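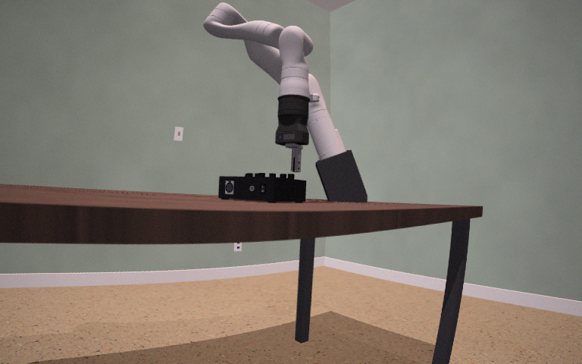 Section 3: Finishing and caring for your Trillia tabletop

Read this section before you open the oil. It covers the first finish, the drying time between coats, and regular care after that. Assembly of the legs and frame is in Section 2.

The Trillia top is shipped sanded and unfinished. It will mark easily until the second coat has cured, so keep cups, plants and tools off it until then.

What you need

Nemard hard oil, one can
Durkico sanding pad, fine grade
Lint-free cotton cloths
A metal container with a lid, half filled with water
Thin gloves
A lamp you can move

CAUTION: Cloths soaked in oil can heat up and catch fire by themselves as they dry. Put used cloths in the metal container of water as soon as you are done with them. Do not leave them in a heap or throw them in the trash dry.

Preparing the room

The room should be at 70 degrees Fahrenheit or a little above. Do not apply oil above 77 degrees. The surface skins over before the oil has soaked in, and you will get a sticky film that has to be scraped off. If the room gets afternoon sun, start in the morning and close the blinds.

Open a window on the far side of the room, but do not point a fan at the table. Moving air carries dust onto the oil.

Sanding

1. Check the top for dents from shipping. A shallow dent can be raised with a damp cloth and a warm iron. Hold the iron on the cloth for a few seconds, lift, and look. Repeat if needed. Let the wood dry overnight before you go on.

2. Sand the whole top with the Durkico pad, always along the grain. Use light, even pressure. Sanding across the grain leaves scratches that do not show until the oil goes on.

3. Break the sharp edges with two or three passes of the pad. Oil does not hold well on a sharp corner.

4. Vacuum the surface with a brush head, then wipe with a dry cloth. Do not use a tack cloth. Some of them leave a wax that stops the oil.

5. Set the lamp low at one end of the table and look along the surface toward it. Scratches and missed spots throw small shadows in this light. Mark them lightly in chalk, sand again, and wipe the chalk away.
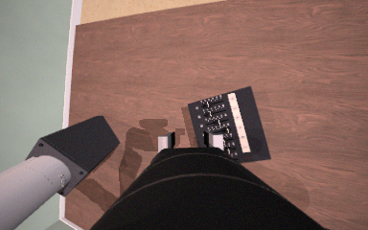
Applying the first coat

1. Stir the oil slowly for two minutes. Do not shake the can. Bubbles in the oil dry as small craters.

2. Put on the gloves. Pour a small pool of oil in the middle of the table and spread it with a folded cloth, working toward the edges.

3. Keep the whole surface wet for 15 minutes. Add more oil wherever it turns dull. End grain drinks the most, so go back to the short edges several times.

4. Wipe off all the oil that is left on the surface. Use a clean cloth and turn it often. When you are done, the top should feel almost dry and should not leave a mark on a paper towel.

5. Check again after one hour. Some woods push a little oil back out of the pores. If you see shiny dots, wipe them away.

6. Let the top dry for 3 days. Do not cover it.

NOTE: The color gets warmer and deeper with the first coat. Light patches at this stage usually even out with the second coat. 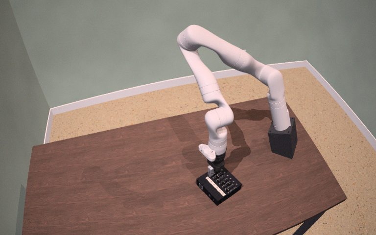 Wood grain running the length of the tabletop.

Applying the second coat

Rub the dry surface very lightly with the Durkico pad, just enough to take off any raised fibers. Vacuum, wipe, and repeat the steps for the first coat. You will use much less oil this time - usually less than half.

Most tables need 2 coats. A table that will be used in a kitchen may have a third, put on in the same way. More than that adds nothing, as the wood can't take it in.

Wait one week before putting anything heavy on the table, and two weeks before using a tablecloth or rubber mat. Rubber feet can leave gray marks on a finish that has not cured.

Regular care

Dust with a dry cloth. For sticky spots, use a cloth wrung out in warm water with a drop of dish soap, then dry the top right away. Do not use glass cleaner, bleach or any spray polish with silicone in it.

Re-oil once a year, or sooner if water stops beading. Our showroom tables in Barrientos are done every July, when the store is quiet. One thin coat is enough.

White rings from hot cups

Rub the ring along the grain with a little Nemard oil on a cloth. Leave it for ten minutes and wipe dry. If the ring is still there the next day, sand the spot lightly and oil it again, feathering out past the edge of the ring.

Owner comments on this section

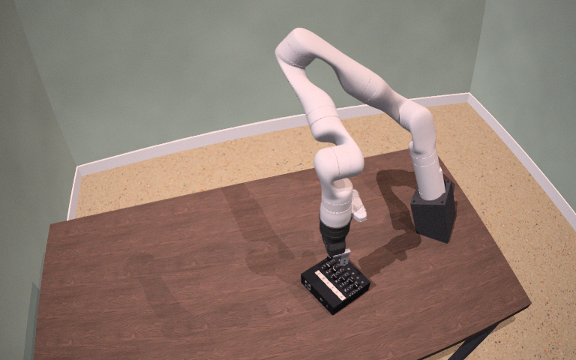

One owner writes that a single spot repair left a darker patch on her table, and that it blended in only after she had oiled the full width of the board it was on. She suggests doing the whole board from the start and stopping at the joint.

We agree with this for rings wider than a cup. For smaller marks, try the spot repair first. If a patch does show, wait until the oil has cured before you sand, as it often lightens during the first week.

Storing leftover oil

Wipe the rim of the can and press the lid down all the way around. Keep the can upright, away from heat and frost. Oil that has formed a skin can be used if you cut the skin out and strain the rest through a piece of nylon. Oil that has turned to jelly should be taken to a hazardous waste drop-off. Do not pour it down a drain.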